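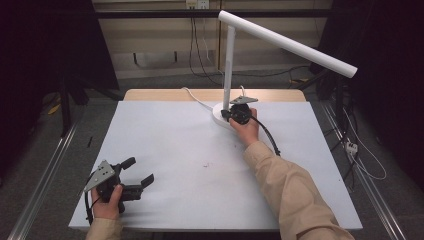 Curport desk lamp in white, with round base and long straight arm

Reading time: 2 minutes

Curport T-shaped desk lamp, white

The Curport is a plain white desk lamp for work tables, sewing tables and shared desks. It has a round base, a slim upright pole and a long tube-shaped arm across the top. The arm is where the light comes from, so you get a strip of light along the table and fewer hard shadows from your own hands. The power cord is thin and white and leaves the lamp at the base.

We have sold the Curport from the Etthorpe shop since the old Haddad clamp lamp was dropped. The main difference is that this one stands on its own base and needs no table edge to grip. You can put it at the back of a desk, at one side, or in the middle if two people are working across from each other.

Setting it up

The lamp comes in two parts, the base with its pole and the arm. Stand the base on the table first. Push the arm on to the top of the pole until it clicks, then plug in the lead. No tools are needed.

The base can go straight on a bare tabletop or on top of a cloth or sheet. If you use a cloth, pull it smooth under the base before you start. A thick fold will make the lamp lean a little, and with an arm this long a small lean at the bottom shows at the top.

To move the lamp, take hold of the base or the foot of the pole. Please don't lift it by the arm. The joint is made to turn and will work loose if it carries the weight of the base again and again. Turn the arm with one hand on the pole.

Lead the cord off the back of the table where you can. It is long enough to reach a wall socket behind most desks, but if yours is further off we can supply the lamp with a longer lead. Ask before you order, as we fit these in the workshop and they can't be changed later.

Light

The switch is on the lead. There are 2 settings, full and low. Full is meant for close work such as cutting out, mending, drawing and model making. Low is better beside a screen. The light is a neutral white and can't be made warmer. Customers who want a yellow light for the evening are better off with the Rovodby, listed under table lamps.

Cleaning

Unplug the lamp and wipe it with a soft cloth that is barely damp. White shows marks, mainly round the edge of the base where people take hold of it. A drop of washing-up liquid on the cloth will shift most of them. Do not use cream cleaner — it dulls the finish.

Details

Colour: white only
Stock number: 318
Arm length: 500 mm
Base: round, with felt pad underneath
Price: £70, lead and plug included
Delivery: free to Etthorpe addresses, otherwise worked out at the till

Spare arms and felt pads are kept in stock. The light strip inside the arm is not sold on its own, so if it fails you will need a complete arm. Shadi Chamoun in the workshop can fit one while you wait, or we can post it to you with a sheet of instructions.

Orders and returns

Orders placed by noon go out the same day, apart from Sunday. Lamps can be returned unused in their box within a month. For orders of several lamps for a classroom or workroom, write to Dima Atallah at the shop and say how many you need and when. The workshop closes for part of July and longer leads can't be fitted then.

Sign up to our newsletter for new stock and repair days. You can unsubscribe at any time.

Contact us | Delivery | © Etthorpe Lighting | Back to top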